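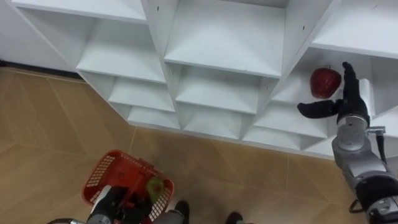 What does a shelf-picking robot change for the people who work next to it?

Mostly the walking and the bending. Someone still decides what goes on which shelf, checks the fruit and packs the order, but the trips between the racks and the packing bench get handed over.

I'm Ludger Tiedemann, and I look after the Trelutari at our grocery order room at Skovineck. Tsao, who sell it, asked if I'd write the page for it, seeing as I've had one on my shift since June and I talk about it anyway. So this is me, in my own words, and they've promised to leave the grumbling in.

What it is

The Trelutari is a two-armed picker on legs. It has a hand with fingers on the right and a gripper on the left, and the way we use it, the gripper carries the basket and the hand goes into the cubby for the item. It picks a red apple off a shelf board, puts it in with the green one, and moves on to the next line of the order. You don't have to buy special racking for it! Ours are plain white cubbies, the open kind, and the hand reaches in from the front just like I would.

What it's like to work with

My first week I hovered. I stood behind it with my arms folded and sighed every time it stopped to think about a pear (it does stop, and it's slower than a person on a good morning, so don't let anybody tell you otherwise). Then on the Friday I noticed my knees didn't hurt. The bottom row had always been mine, being the one who got there earliest, and I hadn't squatted down to it all day.

What I do now is different work. I load the shelves before seven, I walk the order list with the robot's screen open, and I sort out the ones it hands back to me. Bruised fruit is still my call. So are the customers who write "ripe but not too ripe" in the notes – I'd like to see any machine deal with those. We have the same number of people on the shift as before, and I asked about that before I agreed to anything. If you're bringing one in, tell your crew early and let them pick which jobs to give it first. We got told on a Thursday afternoon and it made for a pretty sour meeting.

The order software is Gravura, which came with ours. It took me a couple of evenings to get used to. The item list is easy, the shelf map is fiddly, and I still think the save button is in a silly place.

Things to know before you order

Keep the floor clear where it walks. We have tile and it gets on fine with that, but cardboard left lying about will bring it to a stop. Give every shelf a label in the map, even the ones you leave empty. Baskets need a handle that crosses over the top, so the gripper can get hold of it. Soft berries are a no from me for now, and Tsao will say the same if you ask.

Training is 11 hours, spread over as many days as you like. I'd go with short mornings.

What's in the crate

Trelutari picker, order no. 421
Charging stand
Gravura license for 18 months
Printed shelf labels, pack of 341
Spare finger pads for the right hand

Extra finger pads and labels can be ordered separately. Get the pads, you'll want them by the second season. If you'd like to see one working, Skovineck takes visitors on Friday mornings, and you can ask for me at the loading door.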